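# Workshop tips from the robot club: small rings, key tags and other fiddly stuff

Our club spent most of March teaching an arm to sort key tags, and we picked up a pile of tricks along the way!

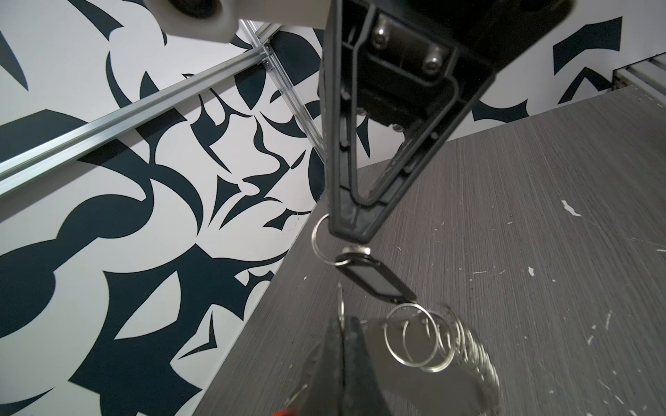

*Key tag hanging beside a split ring from the tip of the upper finger.*

**Go for the ring first.** A flat tag lying on a flat table is miserable to pick up. Hook the ring with the fingertip and let the tag dangle – gravity does the rest. (Works with human fingers too, try it on your own key drawer.)

**Check the screws before every session.** Finger mounts loosen a little with all that opening and closing. Neusa Batista keeps a hex key on a string by our bench, and I've copied her at home for the bike and the kitchen stool.

**Slow down near the table.** We started at 300 on our speed setting and the tip kept tapping the wood-grain top. At 56 it glides in beautifully. Boring to watch for the first minute, then you can't look away!

**Spread the rings before you start.** Split rings love to stack and ride on top of each other. Fan them out with the side of your hand so one edge is free, then go for the one on the end.

**Write down the good tries as well as the bad ones.** Our notebook for the Macedo challenge is up to 659 attempts, and the page we open most is the one where Valquíria Rezende drew a little arrow showing the finger angle that worked. Pencil is best, you will change your mind.

**Opening stiff rings.** Slide a thin coin or a staple remover into the split, twist, and feed the tag on while it's held open. Your nails will thank you. We did 12 in a row like this before the last club meeting.

**Storing it all afterwards.** Rings go in one jam jar, tags in another – never together, unless you enjoy untangling. Tape a spare tag on the lid so you can tell from across the room what's inside.

Next month we're trying shower curtain hooks. If you have a batch you don't need, bring them along!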